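3.2 Where the paper forms go

Our second question was a simple one: once a workplace has bought software to replace its paper forms, how much paper is left? The vendors' answer is none. The answer at the Girkton site, eighteen months after every form was declared retired, was 1305 sheets in a single May, most of them photocopies of a form that had been photocopied from a fax.

We followed 129 forms from the moment someone picked up a pen. A form counted as alive if any person wrote on it, signed it, stapled it to another form, or put it in a tray with the intention of doing one of those things. Forms used as coasters were excluded after some debate among the authors. Each form was tagged with a small sticker in the upper right corner, which turned out to be the corner where Girkton staff punch their holes, and nearly 20 tags were lost to this in the first phase.

The sites differed in the official reason for keeping paper. At Tondby it was the auditors. At Sowa it was the network, which staff described as "resting." At Girkton we were told that the sign-off sheet was needed in case the electronic sign-off was ever questioned, and that the electronic sign-off had been brought in because the sheet was always being questioned. 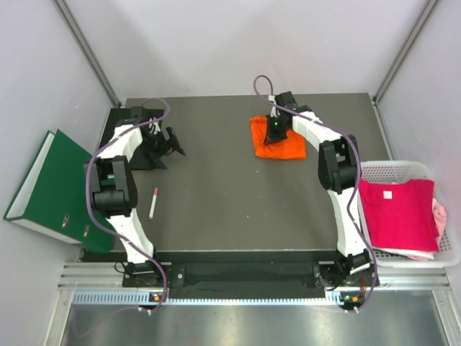 Figure 4. Workspace with two arms.

Paper survives best where two departments meet. Inside one department, people tend to know who approved what, and a missing signature can be settled by leaning around a door. Between departments the signature becomes a kind of passport. We saw the same pattern whatever the room was for, and new equipment did little to disturb it. A pair of arms in black and white, mounted side by side over a gray work surface as in Figure 4, is still one line on an asset register, and the register is still a form. Under the Treltier scheme, which all three sites had adopted, such a line needs a requester, an approver, and a second approver who must not report to the first. At Sowa this left one eligible person in the building, and she worked mornings.

The length of a form did not predict how long it lived. The shortest in our sample, a half sheet asking for a name and a room number, stayed in motion longer than any other because it had no box for saying that it was finished. Staff handled this by passing it on. Gifty Yakubu, who coded the Tondby material, labeled such cases "orbiting," and we have kept her term over the objections of a reviewer.

We also asked staff to estimate how many different forms were in use at their site. The highest guess was 200, offered by a manager at Tondby who then asked us for a list. We had one, and she requested that it be supplied on paper. Our estimates of staff time, given in the next section, leave out the hours spent printing it.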